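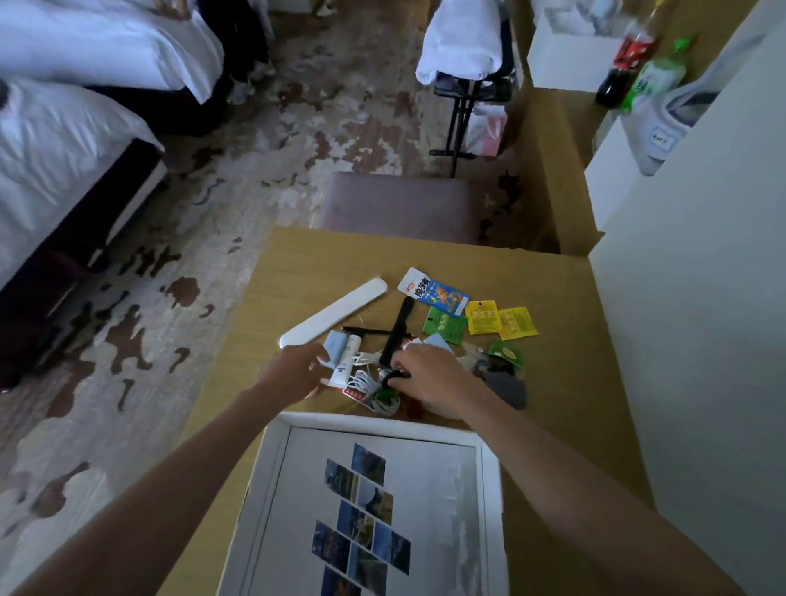 everything that lives at the bottom of my bag, now living on a hotel desk

Search posts Search Clear

Vsevolod Zakharchenko
November, 11:40 p.m.

ok so I'm in a hotel room with an early checkout and the bag had to be dealt with tonight. it didn't close anymore. well, it closed if I kneeled on it, and then the zipper made a noise I didn't like. thread while I sort

—

rule for tonight is that everything comes out onto the desk and nothing goes back in until it has a reason. I've been on the road since the start of the month for the Tetteh job and I've been shoving things in that bag in elevators, in taxis, at the breakfast buffet, you name it

—

first of all, SNACKS. I had no idea I was carrying this many little packets. there's a white, orange and blue one with Chinese characters on it and orange food in the picture, and I can't read a word of the label so it's going to be a surprise when I open it. I love this kind of thing. I will pick a snack purely on how good the picture looks, every time

—

then the sachets. two yellow ones with red printing, a green one with a little logo, another small green one with yellow printing. I put every one of these in my pocket on purpose at some point and thought "that'll be useful"

—

my sister calls this my squirrel drawer and says I don't need to travel with the drawer. she has a point but she's also the one who asks me for a packet of something every time we're on a train together, so

—

the cables though!! I wrapped them so nicely before I left home. proper loops, I was proud of those loops. look at them. it's one white creature now and it has a red and white packet stuck underneath it that I only found when I lifted the thing up

—

cable question for people who travel a lot: what do you do? I've tried

- twist ties (lost them)
- the zip pouch (forgot to use the zip pouch)
- the figure eight around two fingers thing, which works great until the bag gets turned upside down once

—

someone at work swears by the Gromico roll, the fabric one with elastic straps where every cord gets its own slot. I looked it up and I can't make myself do it. I know me. I'd use it for a week and then there would be a tangle AND an empty roll in the bag

—

moving on. long white case with rounded ends, goes straight to the toiletry side. that's an easy one. white tube, same side. I like the easy ones, I'm doing all of those first so that I feel like I'm winning

—

light blue card. it can go in the wallet with the other cards I don't look at. no wait, I said everything needs a reason. ugh. ok it's in the "decide tomorrow" corner

—

the "decide tomorrow" corner is now the biggest section of the desk

—

oh and the box lid in the front there, the one with all the little blue and green photos going across it in steps. skies and landscapes and so on. I'm keeping that. don't argue with me, it's a great lid. it's been my tray all evening, small stuff goes on it so it doesn't roll off the desk

—

if you don't travel with a lid or a tray or something with a rim you should start, by the way! hotel desks are always a little bit slippery and there's always a gap at the wall. I lost an earbud down one of those gaps in the last place and had to pull the whole desk out at 6 in the morning in my socks

—

(got the earbud. also got somebody's pen and a coin. left the coin for the next person)

—

ok somebody asked how much all this junk weighs. I used my luggage scale, the hook kind, and hung it in a shopping bag. 734 grams. that's without the cables. I hooked the cables on too and the number went over 1,000 and I took it off again because I didn't want to know

—

to put that in perspective, the sweater I decided NOT to bring because it was "too heavy" is 400 grams. I've been cold for days. I could have had the sweater

—

I'm a little upset about the sweater

—

right, the system. I'm making 2 piles and that's it, more than that and I start inventing categories. one pile goes in the bag, the other one stays out until I've either eaten it, used it or thrown it in the trash can

—

bag pile so far: toiletries, the cables (once they're cables again), the lid, the mystery snack

out pile so far: most of the sachets, the grey thing on the right that I crumpled up and dropped there when I came in, and anything I pick up and say "huh" about

—

a reply asks why I don't just dump it all in the trash and start clean. fair question. I did that once, coming back from a trade show with the Wuken people, swept the whole desk into the can with my arm like in a movie. felt amazing. then I got home and my house key wasn't anywhere. so now everything goes through my hands one piece at a time

—

it's kind of relaxing once you get going? I put a podcast on, sat down, and there's something nice about having both hands in a heap of little stuff and just picking. same feeling as sorting buttons at my grandma's when I was small. she had a cookie tin of them and she'd give it to me whenever it rained

—

cable update: one is out. one! I pulled the plug end back through its own loop like four times. tip if you're doing this, don't pull, shake. hold it up by the middle and shake it and the loops sort of fall open by themselves. pulling makes it tighter and makes you say words

—

cable update: two more out. there was a small green something sitting in the middle of the nest the whole time like an egg

—

Ama just messaged to ask if this is what I'm doing instead of sleeping. yes Ama. it is. you've seen my bag, you were there when it opened itself on the escalator

—

tea break. the kettle in this room takes forever and it clicks when it's thinking

—

somebody wants to know do I fold or roll. roll for shirts, fold for pants, and socks go in the shoes. but clothes were never the problem! clothes I can pack with my eyes shut. the trouble is always the small stuff, because it has no shape and it goes wherever there's a hole, and then the hole's full and you can't find the bottom

—

new plan for the trip home, tell me if it's dumb: one clear pouch, anything smaller than my hand has to fit in it, and when it's full I don't get to pick up any more packets. no exceptions for good pictures of food

—

ok maybe one exception

—

everything in the bag pile is in. it zipped! with one hand, no knee! I did it twice just to hear it

—

out pile is one sachet bigger than when I last looked, I don't know how. going to brush my teeth and set an alarm. will report back on the snack at breakfast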